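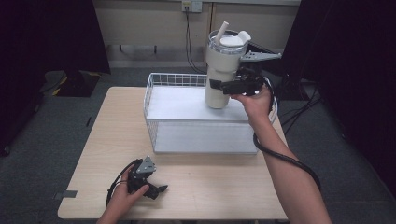
Foltano has released Stirotard, a one-part, water-based clear topcoat for light-colored wood furniture used in offices, schools and shared kitchens. The product is sold to furniture makers and refinishing shops and can be applied by spray gun, foam roller or brush. It is intended for flat working surfaces that carry ordinary loads through the day, such as a white wire basket or a tall insulated tumbler with a straw in its lid, set down on a pale, finely grained table. Objects of this kind put pressure on a finish at narrow contact points and along rims, and it is at these points that a thin clear coat usually shows its first marks.

Stirotard dries to a matte film and is supplied in a single sheen. The formula contains a fine mineral filler that scatters light near the surface and reduces the wet look that many clear coats give to maple, ash and birch. It does not contain a white pigment. Shops that now add a small amount of white tint to hold back yellowing can leave out that step, but should prepare a sample board first, as the color of the bare wood will have more effect on the final result.

Drying and recoating

At normal shop temperature and moderate humidity, the first coat can be sanded and recoated after 80 minutes. Two coats are sufficient for vertical parts, shelves and frames. Three coats are specified for tops. Sanding between coats should be light and even, using a fine foam-backed pad, with all dust removed by vacuum and a damp lint-free cloth. Steel wool should not be used at any stage. Fragments left in the grain can rust under a water-based film and produce gray or brown specks.

Finished parts may be handled the following day and stacked with spacers after two days. Full hardness is reached after 18 days. During this time tops can be put into light use, but hot dishes, wet cloths, rubber feet and adhesive labels should be kept off the surface. Parts that must ship sooner should be wrapped in breathable paper. Plastic film laid directly on a fresh coat can leave a printed pattern that does not come out with cleaning.

Wear and stain testing

Foltano tested the coating at its own laboratory on maple and birch panels with three sprayed coats. Panels were kept at room conditions until fully hard before testing began. In the rubbing test, a weighted felt block was moved over each panel for 2000 cycles, with the block cleaned and reset at fixed intervals. No panel wore through to bare wood. A slight rise in gloss was measured along the rubbed path, as is common with matte finishes, and was greater on birch than on maple.

Stain tests covered coffee, black tea, cooking oil, mustard, red wine and a household spray cleaner. Each was left on the film under a glass cover and then wiped off with water and mild soap. Coffee, tea, oil and cleaner left no visible change. Red wine left a faint edge that faded by the next reading. Mustard left a yellow spot that was still visible at the end of the test, and the data sheet lists it as a known limit.

"We set the formula up for repair work as much as for new work," said Firdevs Öztürkmen, technical manager at Foltano. "A worn top can be cleaned, scuffed and given one fresh coat without stripping. The bond between old and new film was the part that took the longest to get right, and we changed the resin supplier twice during that work."

Repair and overcoating

Stirotard may be applied over itself at any age, provided the old film is clean and dull. It may also be applied over Bristero, the company's existing sealer for open-grained wood, after an overnight dry. Use over solvent lacquer, hardwax oil or shellac containing wax is not covered by the current instructions. Shops with mixed stock should test adhesion on a hidden area by the cross-cut and tape method described in the data sheet.

The coating is not suitable for floors, outdoor furniture, cutting boards or surfaces that stand under water. It should be stored above freezing. Material that has been frozen will not return to a usable state when thawed and should be discarded under local rules. Opened cans should be resealed and strained before the next use.

Supply

Production takes place at the company's Uçar plant, where the filling line was converted in February from round metal cans to square plastic containers. The new containers take up less shelf space and have a wide mouth for stirring. The filler settles during storage, and the contents must be stirred to the bottom with a flat paddle before use. Shaking is not advised, as trapped air can cause pinholes in the dried film.

Stirotard is available now in one-gallon and five-gallon sizes through Foltano dealers. The suggested price of the one-gallon size is $49. Data sheets, safety sheets and a spray gun setup table can be requested from dealers or from the Foltano technical desk. Coated sample chips on maple, ash and birch are sent free of charge to registered shops, with orders received by noon on Tuesday shipping the same week.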